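Week 6 handout - tipping, table service and why menus lie a bit

Read before section. Bring the Gindurwood menu from last time, we're not done with it.

Recap. Fixed costs: rent, lease on ovens, insurance. Variable: food, hourly staff, card fees. Prime cost = food + labor. Most of you got this right on the quiz, a few put rent in prime cost. Rent is not in prime cost.

Worked numbers, Gindurwood, one slow night in July
Sales 839
Food + labor 708
Left over 131, before rent. So the room lost money with the lights on. Prime cost over 80 percent of sales, way too high, want it near 60.

Seat turns. One turn = every seat used once. Prarkside does two on a good night, Fita closer to three but the checks are smaller. More turns is not always more profit!! See the dessert problem: table stays 40 extra minutes for a 9 dollar cake. Who is waiting at the door? If no one, sell the cake.

Menu pricing. Anchors (one very expensive dish so the next one looks ok). Dropping the dollar sign. Small sizes priced close to the large. Evidence for some of this is thinner than the textbok makes it sound, so write "may" in your papers.

Table size. Twos vs fours. A party of two at a four-top wastes half the seats, push-together twos fix most of it. Plain brown top, no cloth = no laundry line in the budget.

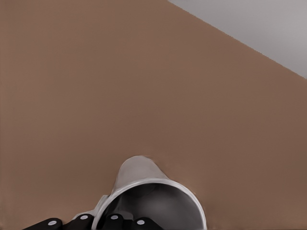 One comment on last year's version of these notes was that cloth pays for itself once the average check is high enough, and that leaving it out of the budget only tells you half. Fair. Try it both ways in problem 4.

Tips: pooled vs kept. Phí case, pages to follow. Skim the wage rules first, they vary by state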